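Mudwood Quilted Table Cover, Round, 60 inch

Home > Table > Covers and pads > Mudwood

I sold tablecloths for years before I owned one I liked. Flat cotton slides, vinyl sticks to your forearms in summer, and the lacy ones come out at Easter and go straight back in the drawer. The Mudwood is the one I'd been after for my own kitchen, so when Myroslav Hnatiuk at the Tolen workshop offered to sew me a batch, I said yes before asking the price (I did ask eventually, and it was fine).

It's a quilted cover, two layers of cotton with a thin polyester batting between them, stitched in diamonds. You can lay it straight on the table and eat off it, or put it under a nicer cloth when company comes. I do the first thing nearly all the time. Plates don't clatter, glasses stand steady, and my old pine table has stopped collecting new scratches from my son's homework -- he presses very hard with a pencil.

What it's made of
Cotton front and back, 400 grams to the square yard once the batting is in. The binding is cotton too, cut on the bias so it goes around a curve without puckering. We tried a straight-cut binding on the first samples and it looked like a pie crust.

Sizes
Round, 60 inch, which gives a short drop on a table that seats 4.
Oval and rectangular come under their own listings, named Saxena and Druver. Same fabric, same stitch, same thread.
Measure the table and not the cloth you already have! Old cloths stretch, and I've had more returns over that than over color.

Colors
Oatmeal, beige, slate and a brick red that Tainá Bezerra talked me into. I was sure the red would sit on the shelf and she has been very gracious about being right. Beige shows coffee a bit less than oatmeal does. If you have toddlers, get the slate.

Washing
Machine wash cold, gentle cycle, with nothing that has a zipper. Tumble low or hang it over two lines, folded once. It'll shrink slightly the first time, and we cut it generously to allow for that. Skip the fabric softener; it leaves a film on the cotton and then spills sit on top and run for your lap. For red wine I use cold water and dish soap right away, then wash as normal. Candle wax: freeze it, crack it off, iron what's left through a paper towel.

A word about heat
It's a comfortable layer under a warm plate. It isn't a trivet. A casserole dish straight from the oven needs a proper board under it, please, or you'll be scorching the batting and writing to me about it.

What people have told me
"Bought one for the dining table, then a second for the sewing table. Pins stay where I put them." -- Petro Zhuravel
"Softer than I expected and it lies flat. The fold lines took a couple of days to drop out." -- Bello Ugwu
"Wish it came in green." -- Yurii Horobets
(Yurii, I'm working on the green.)

Getting it to lie flat
Yours will arrive folded and it will look creased, sorry. Steam it from the back with the iron held just off the fabric, or spread it out on Sunday night and let it settle by itself. Smooth from the middle toward the edges, then walk around the table and even up the drop.

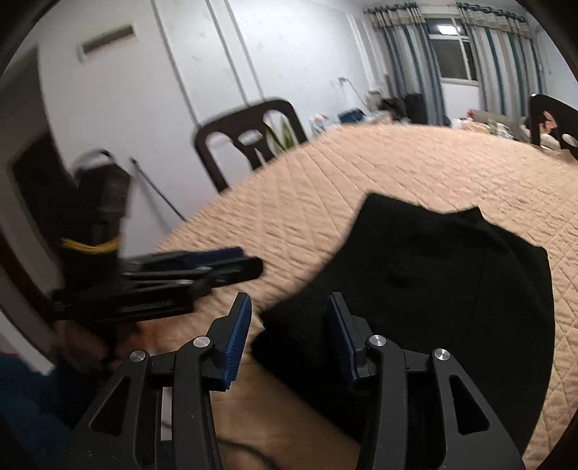

Ordering and returns
Covers ship folded in a paper sleeve. Unwashed ones can come back to me for a refund or a swap, and I'm easy about swaps. If you're stuck between two sizes, send me your table measurements before you order and I'll tell you which one I'd pick.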